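Tornberg Hand-Held Gripper Kit – Set-up Guide
Section 4: Planning and budget before you order

By the Usholm documentation desk
26th September

Please read this section before you send the purchase order. Most returns we receive come from kits which were ordered without a plan for the table and the small parts.

4.1 Decide the number of grippers

1. Write down the tasks you want to record in the first 10 weeks.
2. Mark the tasks that need two hands. For these you must order two grippers for each station.
3. Order spare finger tips at the same time. Later they are shipped alone, and the freight can cost more than the tips.

Note: The Quintana price list gives 3,674 for one two-hand station. Cables are included, the table and the VR controllers are not. We advise to reserve 4,000 for each station, so that freight and spare tips are covered.

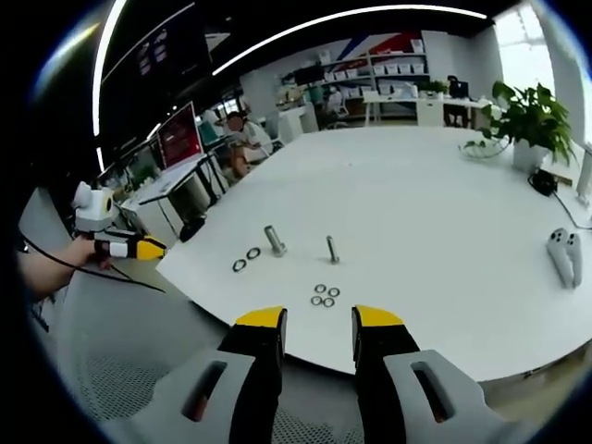 4.2 Plan the table and the parts

4. Choose a table with a smooth, light top. Bolts and washers are easier to see on it, and a white top is fine.
5. Buy bolts in at least two thicknesses, with washers in more than one size. This is a small line in the budget – but please do not forget it, the work stops without them.
6. Reserve a place on the table for the controllers and a power outlet near to it.

Caution: Do not let a cable hang where people walk. Measure the distance to the outlet before you choose the cable length.

4.3 Send the order

7. Fill in the Maltard order form, one line for each station.
8. Add the delivery floor and the door width.
9. Orders for October delivery must name a contact person for the unpacking.

Related items
Section 3: Room and lighting
Section 5: Unpacking and first charge
Spare parts list, finger tips

Contact Usholm support | Copyright Usholm | Back to top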